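Giving up the second car, six months in

So we sold the Zilta in June. I've been promising a post on this since then and kept putting it off, partly because I wanted to get through a stretch of bad weather before I said anything smug in public. Well, we've had the bad weather. I am a little smug. I am also a little tired of wet socks.

Some background for anyone new. There are 2 of us, we live at the top of Gallardo Street where the hill gets mean, and for years we had two cars because we had always had two cars. Mine went to the office and back, then sat in the driveway under the maple collecting whatever maples drop. When the insurance renewal came in I opened it standing up in the hallway and thought, I'm paying all this money to park.

The plan was simple. I'd take the 28 bus to work, which stops at the bottom of our hill, and my husband would keep his car because he's out on job sites all day with ladders and can't very well take those on a bus. (He has offered. I said no.) Weekends we'd share.

The first week was awful! I missed the bus on Tuesday because I had the old timetable, then I missed it again because I was standing on the wrong side of the road, chatting away to a lady who was going in the complete opposite direction. I got to work sweaty and cross and looked up used hatchbacks on my lunch break. I even emailed one guy. He never wrote back, and I'd like to thank him for that.

What helped was treating the bus like a thing with its own rules that I had to learn. The 7:50 is packed with high school kids and their enormous backpacks. The one before it is quiet, you nearly always get a seat, and the driver waits if she sees you running. So now I get up earlier, which I fought hard against, and I've ended up liking the mornings more than I expected. I used to eat in the car, crumbs everywhere, one hand on the wheel. These days I have toast in the kitchen like a grown woman and read half a chapter before I go.

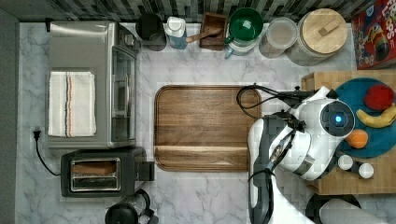 How much money are you saving by going down to one car?

The biggest chunk is the insurance, and after that gas and the parking permit at work, which was 50 dollars a month and went up every time I stopped paying attention. Against that I buy a monthly bus pass and we take a cab now and then when it's late or pouring. We come out well ahead, even in a month with a few cabs in it. I haven't counted repairs because the Zilta was always due for something, and I'd only be guessing what would have broken next.

That's the question I get most, and fair enough, but the money turned out to be the easy part. The hard part is the scheduling. We had a proper argument over a dentist appointment. I had booked mine for 6 on the same evening he had promised to drive his mother to choir, and each of us was completely sure we had said so out loud. We now have a paper calendar on the back of the pantry door and if it isn't on there it doesn't exist. He writes in capitals. I use pencil, and he says that's cheating.

Groceries took some working out too. I used to do one giant shop and fill the trunk. Now I get off the bus one stop early a few times a week and pick up what I can carry, and we do the heavy stuff (cat litter, potatoes, the big detergent) together on the weekend. I bought a Vekis backpack for it, the kind with the roll top, and it's good apart from the side pockets, which are too shallow for a bottle of anything. My old canvas totes are fine for a short walk but not up our hill. I tried. One handle went and I chased onions halfway back down to the bus stop.

The other thing I bought was a decent raincoat. Ilse Declercq, who commented on my last post about this, told me to stop messing with umbrellas and get something long enough to cover my knees, and she was completely right. Mine is a Kelix, secondhand, dark green, a bit boxy. I look like a mailbox but I arrive dry down to the shins. The shoes I still haven't solved. Ilse, if you're reading, what are you wearing on your feet?

Do I miss it? Sometimes — mostly on Sunday afternoons when he's got the car and I suddenly want to go look at plants. I miss singing, too. You can't sing on the 28. And I do miss being able to leave the office the minute I'm finished without looking at the clock first.

But I know my neighbors now, a few of them by name, and I've read more books since June than I did all last year. Next post will probably be the tomatoes, which did badly, and I have theories. If you've gone down to one car with small kids in the house, leave me a comment, because my sister is thinking about it and I've got no idea what to tell her about car seats.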